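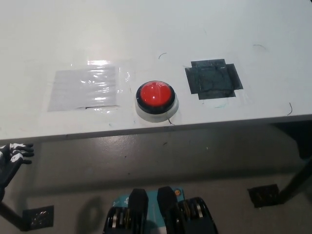
HOLTSTEAD, July 31, 2001 - The Holtstead Herbarium has finished re-examining its collection of sedges from the Nindel Valley and will open the full set to researchers and the public. The project covered 2,643 pressed specimens, most of them collected by local naturalists and never checked against a modern key. Sorting was done in the ground-floor workroom. The work was led by Kimie Hoshino, curator of vascular plants.

Print this page | E-mail this page

The re-examination confirmed 56 species of sedge for the valley. An earlier checklist, which the herbarium has used for its loans and its teaching sets, gave a longer list of 80. Most of the difference comes from names that are now treated as belonging to one species. A smaller number of entries were based on immature plants that could not be named with any confidence, and these have been taken off the list until better material is collected.

"Sedges are hard to name without ripe fruit, and a lot of the older sheets were collected too early in the season," Hoshino said. "We have kept every sheet. If we couldn't put a name to it, the label now says so."

In all, 1,101 specimens received a new determination slip. Original labels were left in place, and the new slips are mounted above them with the name of the person who made the change. Where a collector's field notebook survived, the locality was checked against it and any correction was written on a separate slip.

Two species on the revised list had not been reported from the valley before. Both were found among sheets filed under other names, and both come from wet ground along Kinoshita Creek. One is a tufted plant of open seeps with narrow, channelled leaves and short brown spikes. The other forms loose mats under alder and flowers poorly in shade, so it may be easy to miss. Herbarium staff visited the creek in April to look for living plants, but growth was not far enough along for either one to be identified. A second visit is planned once the fruit is ripe.

The creek sites are on private land and exact locations will not be given out. Researchers who need them may apply in writing and should say what they plan to collect.

Kohei Koyama, who manages the herbarium's loans, said borrowers holding Nindel Valley sheets will be sent the new names with their next renewal notice. Sheets do not have to be returned early. Borrowers are asked to attach the slips they receive and to leave the old ones where they are.

"A few of the sheets have been out a long time, and some of the people who borrowed them have moved," Koyama said. "If you have one of ours in a cabinet and you haven't heard from us, please write or call."

The herbarium is also replacing the storage folders for the whole sedge family. The old folders were made of an acidic paper that has gone brown at the folds. Specimens are being moved to new folders in the same order as the revised list, starting with the largest genus, Carex. The remaining genera will follow. During the move, some cabinets will be closed, and visitors who want to see particular sheets should ask ahead of time.

A printed key to the sedges of the valley is in preparation. It uses leaf, sheath and fruit characters that can be seen with a hand lens, with line drawings of the fruit of each species. Draft copies were tried out by members of the Sidach Field Naturalists, who found several couplets that did not work on dried plants. Those couplets have been rewritten.

Collectors who would like to help fill the gaps are asked to press whole plants, including the base and some of the roots, and to wait until the fruit comes away easily when rubbed. Notes should give the habitat, the nearest named place and the colour of the lower sheaths when fresh. Plants must not be taken from parks or private land without permission.

The revised checklist is available at the front desk or by mail on request. There is no charge for single copies.

Contact: Kohei Koyama, Loans and Enquiries, Holtstead Herbarium

Print this page | E-mail this page

Contact us | Copyright 2001 Holtstead Herbarium | Back to top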